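Hanging Utensils on a Carousel Stand Without Making a Mess of It

Filed under: Kitchen, Small Storage

I have never trusted the carousel utensil stand. It takes up counter space to hold things that used to live quite happily in a drawer, and the people who recommend them tend to own six matching tools and cook twice a month. Still, my drawer jams, and Beryl Lockwood has been telling me since May that a stand would fix it. So I gave one a fair try. If you've already bought one, or been given one, these are the steps that worked for me, along with the ones I'd skip.

Before you start

You need the stand, a dry cloth, and every spatula, ladle and spoon you own laid out where you can see them. Clear a flat surface and do the loading there. Don't load it on the counter between the toaster and the wall and then try to slide it into place.

Step 1. Decide what deserves a hook

The product pages will tell you a stand "organizes your whole kitchen." It has a handful of hooks. Pick the tools you reach for on an ordinary evening and put the rest back in the drawer. My first pass had 3 spatulas in it, and I use one of them. The Tasteck slotted spoon that came free with something else went in the donation box.

Step 2. Check the handles

A tool with no hole or loop at the end of its handle won't hang, and no clever trick with string is going to make it look any better. I've seen the string trick suggested more than once. It swings and it collects grease. Watch for thick handles too, as a small hole in a fat handle can be a fight to get over the hook.

Step 3. Set the stand down and wipe it

Put it in the middle of your cleared surface, with room to reach it from either side. Wipe the dish, the pole and the hooks. Polished steel shows every fingerprint, so leave the final buffing until you've finished loading. 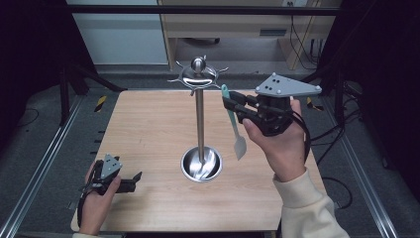
A mint-green spatula beside the stand, held by the handle with its head down.

Step 4. Hang the first tool

Hold it by the handle with the head pointing down, bring it in from the side, and lift the hole over the tip of the hook. Lower it and let go slowly. If it tips outward, the hook hasn't gone all the way through. Coming straight down from the top sounds easier and mostly results in knocking the stand.

Light tools go first. I started with a heavy ladle, on the advice of Nigel Parsons, who said it would "settle the base." It made the whole thing lean.
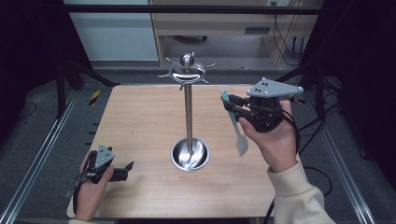

Step 5. Work in opposites

Put the second tool directly across from the first, then fill in between. Two heavy things on neighboring hooks will pull the pole to one side, whatever the box says about stability. Leave an empty hook next to anything with a wide blade, or you'll lift off two tools every time you want one.

Step 6. Give it a nudge

Push gently at the top with one finger. A little sway is normal. If the base lifts, move the heaviest tool or take it off for good.

Is it worth it?

For a drawer that sticks, maybe. Fladier and Kallow both sell stands of this sort, and I can't find a reason to pay extra for either name. I'd put the money into a decent spatula first. The ladle is back in the drawer, lying diagonally, which is the only way it fits.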